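Chapter 4
Choosing a Household Robot Service

In this chapter we look at robots from the side of the buyer. A service such as Gosura is sold for small tasks at a table: sorting food, wiping a surface, putting things back on a shelf. Before signing, the buyer should ask which tasks are included, and who pays when the hand needs repair.

Gosura is offered by the firm Hadgu in two plans. The smaller plan gives 35 hours of work in a month – the larger one has no limit, but it asks for a deposit of 4000 pounds.
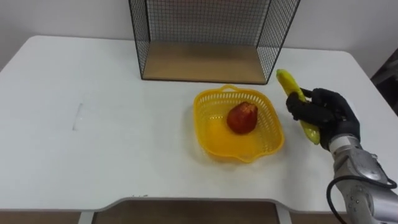 Fruit handling and table work, both with a black hand on a silver arm.

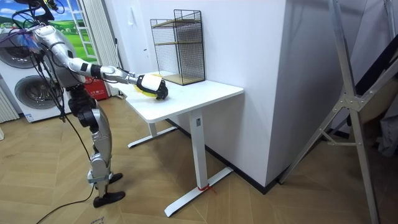
Feven Gebreyes would start with the contract and leave the demonstration for later, as a short visit tells little about a whole February of daily use. She also wants the price of a spare hand in writing.

We return to her advice in section 4.2, where Gosura is compared with its rival Ivorora.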